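Ticket: Shirt folding, dark fabrics fail more often than light ones
Status: Open, waiting for vendor
Priority: Normal
Component: Kanasov folding package, two-arm table setup
Opened: Wednesday, 9:40

Hello support team,

We are a small laundry service and since September we test your folding package on our own table. The question from our management is simple: can the machine fold T-shirts so that one employee is free for ironing? At this moment my answer is "not yet", and I would like to explain why and to ask for your help. I write everything in one ticket because I think the problems are connected.
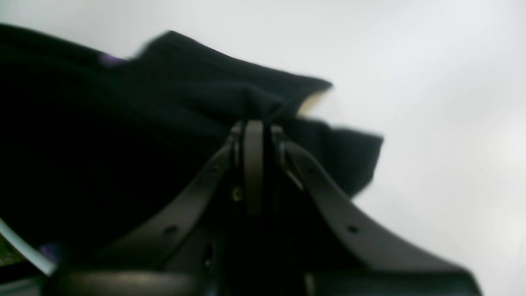
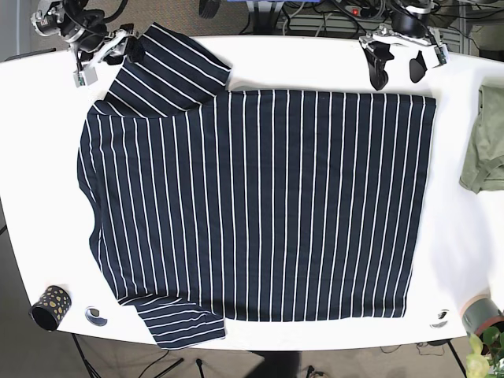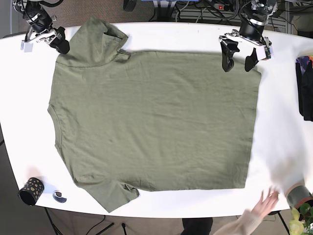 T-shirts and other clothes at the test table.

Settings: default folding profile, grip force 50, speed on "normal". Both arms were calibrated the same morning according to chapter 11 of the manual. The test was done with 103 shirts, all short sleeves, all clean and dry from our normal line.

Problem 1. Dark shirts.
With gray and light green shirts the program finds the corners of the hem without much trouble. With black and navy shirts it often takes the corner of a sleeve for the corner of the hem. Then the first fold goes diagonal and the rest of the sequence continues like nothing happened. There is no warning in the log. I would expect at least a message with low confidence, so the operator can stop.

Problem 2. Two layers.
The gripper must take the front and the back of the shirt together. Sometimes it takes only the front. The arm goes up, the back stays on the table, and the result must be opened and laid flat again by hand. For thin cotton this is the most frequent error. For thick cotton I saw it very rarely.

Problem 3. Sleeves over the edge.
If a cuff hangs over the edge of the table, the program stops with error 1000, "workspace limit". I understand the limit for the arms. But a big shirt does not fit completely on our table, and a human would just pull it in. Is it possible to add this motion before the first fold?

What I tried already:

10:15 Reduced grip force from 50 to a lower value. The fabric slips more. Went back to 50.

10:50 Changed speed to "slow". Problem 2 is a little better, Problem 1 is the same. The whole cycle becomes so long that our employee can fold a stack by hand while the arms do one shirt.

11:30 Installed the contrast profile from the Rosier add-on, which your colleague recommended in the previous ticket. Black shirts are better now. Navy with stripes is worse, I believe because the program follows a stripe as if it is the edge of the shirt. Please confirm if this is known.

13:05 Covered one window with cardboard to have less reflection from the table. Small improvement, but I did not measure it properly, so please do not take it as a result.

14:20 Restarted the controller and made the calibration again. No change.

Reply from support, 15:10
Thank you for the detailed report. Striped fabric with the Rosier contrast profile is a known limitation and we have added your ticket to the existing one. For Problem 2, please try the parameter "pinch depth" and raise it by one step only. Error 1000 cannot be switched off. Which table cover do you use?

My answer, 15:45
No cover, the white tabletop only. I raised pinch depth by one step. On thin shirts the gripper now takes both layers more often, but it also pushes the fabric forward and makes a small wave, and this wave stays inside the fold. For our customers this is not acceptable, they see it immediately. I can live with it for cleaning rags and staff shirts.

One more observation, maybe useful for you. The laying flat is still done by a person in our test. This is half of the work, if not more. When I calculate the time for the management I must include it, and then the machine does not save us anything. Your brochure describes the module from Heo for picking a shirt from a pile. Does it work with our controller version, or do we need the Prusolier interface box? Please send me the price for both cases.

Reply from support, 16:30
The Heo module needs the interface box with your version. We will send the offer separately. Please attach the log files for the striped shirts, we would like to pass them to the developers.

My answer, 16:50
Log files are attached. I keep the ticket open until I can test the next contrast profile. Problem 3 is also still open from my side, please do not close it together with the others.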